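Fiche de contrôle du poste de collecte – tri de vaisselle
Site : Vultidstead, cellule 4
Projet : Kokero, collecte de démonstrations pour apprentissage par imitation
Date du contrôle : 2026-01-23
Cotation : C = conforme, R = conforme avec réserve, NC = non conforme, SO = sans objet

1. Arrêt et mise en sécurité

1.1 Arrêt d'urgence accessible depuis la position de l'opérateur : C
1.2 Réarmement impossible sans action volontaire au pupitre : C
1.3 Arrêt protecteur sur dépassement d'effort : R
Commentaire : seuil relevé lors de la dernière campagne et jamais ramené à la valeur de la fiche Adams. Arrêt correct au test, mais valeur à rétablir avant reprise.
1.4 Vitesse réduite active en guidage manuel : C
1.5 Voyant d'état visible depuis l'entrée de la cellule : NC
Commentaire : voyant masqué par l'armoire. Déport à prévoir en février.

2. Bras et préhenseur

2.1 Serrage de la bride et de l'embase : C
2.2 Jeu aux articulations, bras hors tension : C
2.3 État des doigts : R
Commentaire : usure sur un embout. La saisie par le bord reste répétable. Changer les deux embouts ensemble, sinon refaire l'étalonnage de l'ouverture.
2.4 Boutons du poignet, réponse et retour au repos : C
2.5 Origine et limites logicielles relues après redémarrage : C

3. Sol, câbles et supports

3.1 Cheminement des câbles au sol : NC
Commentaire : câbles en boucles sur le carrelage, sans goulotte. Risque de chute et risque d'arrachement pendant un épisode. Poser des passe-câbles, laisser une boucle de service au pied du bras.
3.2 Trépieds stables, repères de position au sol : R
Commentaire : repères à refaire après chaque nettoyage. Le ruban actuel ne tient pas.
3.3 Nappe fixée, sans pli sous les objets : C
3.4 Zone de débattement du bras dégagée : R
Commentaire : ranger les cartons hors de la cellule avant mise sous tension.

4. Données et étalonnage

4.1 Synchronisation des flux caméra et articulaire : C
4.2 Étalonnage main-œil de moins d'une semaine : C
4.3 Espace disque suffisant pour la session : C
4.4 Volume enregistré : 3 291 épisodes, dont 844 relus et annotés dans Nulatura
Commentaire : l'écart entre enregistrement et relecture se creuse. Ne pas ouvrir de nouvelle consigne tant que le lot en attente n'est pas traité.
4.5 Rejets pour occlusion du préhenseur : 64
Commentaire : concernent surtout les saisies où l'avant-bras passe entre la caméra de tête et l'objet visé.
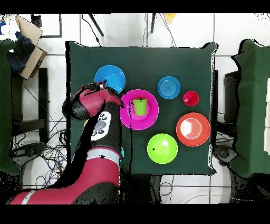

4.6 Variation des dispositions initiales : R
Commentaire : trop d'épisodes partent d'une même répartition. Tirer la disposition au sort avant chaque série et consigner la graine dans l'en-tête du fichier.
4.7 Reflets sur les objets brillants : R
Commentaire : saturation locale sous l'éclairage zénithal. Conserver ces épisodes, les étiqueter « reflet ». Ne pas modifier l'exposition en cours de session.
4.8 Échecs de saisie conservés et étiquetés : C

5. Suites

Reprise de la collecte autorisée après levée de 1.3 et 3.1. Le point 1.5 n'est pas bloquant tant que la porte de la cellule reste fermée pendant les mouvements. Joindre à la prochaine fiche le relevé des seuils d'effort et le rapport d'étalonnage.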